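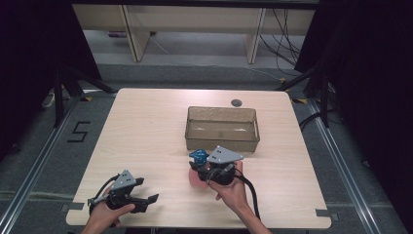

I have a bone to pick with robotics competitions, and I say that as someone who has given up most of her Saturdays to one.

My daughter's school has a robotics club. I help out, meaning I drive, I find the missing Allen key, and I sit on a chair that was built for a nine-year-old. For years the club did what every club around here does. They spent the whole term on one machine, took it to the regional meet at Prevudska Hall in October, and watched it run for 2 minutes. Then it was over and everybody ate chips in the car park.

This year Chae-won Jeon took over the club and told the kids they'd be working on picking things up. That was the whole project. You take a gripper in each hand, you stand at a table, you move small coloured things into a cardboard tray, and you do it again. And again. Their target for the term is 3000 goes, which they'll feed to a program that's meant to learn from them.

I thought it was a terrible idea. I told my husband so at some length. Where was the building? Where was the bit with the wheels and the cheering? One of the other parents called it factory work with a permission slip, and I laughed, because I'd been thinking something much ruder.

Well, I've changed my mind, mostly. I sat in again on Sat 12 March and listened to two of the kids argue for a good 19 minutes over whether you should come at a block from the side or from the top. Real arguing, with demonstrations! One of them had noticed that she always turned her wrist before she closed the jaws, and she wanted to know if a robot would need to do that too or if it was just a thing wrists like. I've sat through a lot of October meets and never heard a question that good.

The old way, three confident kids did the building and the rest made the poster. I don't think anybody meant it to go like that – it just did, every single year. With this, everybody gets a turn with the grippers, and the kid who's best at it is a very quiet boy who used to colour in the poster.

I do still have complaints. It can be dull, and I think Chae-won should let them stop sooner on the days when they're clearly tired and getting sloppy. I'd also like the club to keep a small team going for the regional meet, for the ones who love the noise of it. My own daughter is one of those, and she's been pretty grumpy since February.

But if the choice at next term's parents' meeting is between this and going back to one big machine, I'm voting for this, and I'll bring my own chair.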